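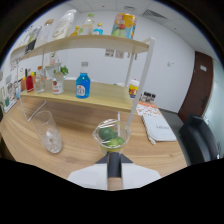

Odik Two-Tier Drinks Shelf

Item no. 1693

The Odik is a small shelf unit for a bar top, kitchen counter or sideboard. It holds glasses, syrups and small jars on two levels and leaves the counter in front of it free for mixing. It ships flat and goes together with the hex key in the box.

Details

Shelves: 2, solid birch, oiled
Posts: powder-coated steel
Finish: white posts or black posts
Feet: felt, replaceable
Made in our Grornville workshop

The birch is sealed with a food-safe oil before it leaves us. Water rings wipe off if you get to them the same day. Red wine and grenadine will stain if left overnight — a light sanding and a fresh coat of oil takes care of most marks. Do not put the shelves in the dishwasher or leave them standing in a wet sink.

Assembly

Attach the posts to the lower shelf first and leave the bolts a little loose. Set the upper shelf on, line up the holes, then tighten everything evenly. If the unit rocks, loosen the bolts on the lower shelf and press down on both ends while you tighten them again. Spare bolts are in the small paper bag taped under the upper shelf.

Goes with

Šimkus tall glasses, set of 2
Horneo bar mat, gray
Odik bottle rail (fits the upper shelf only, sold separately)

Ordering and shipping

In stock in both finishes. Orders for cafes and bars are handled by Merike Stankevičius, who can also quote for shelves cut to length. Custom lengths are not returnable. Standard units can be sent back unused in the original carton.

Note on older units: shelves sold before March have a smaller bolt size and do not take the current bottle rail. An adapter kit is available under item no. 313.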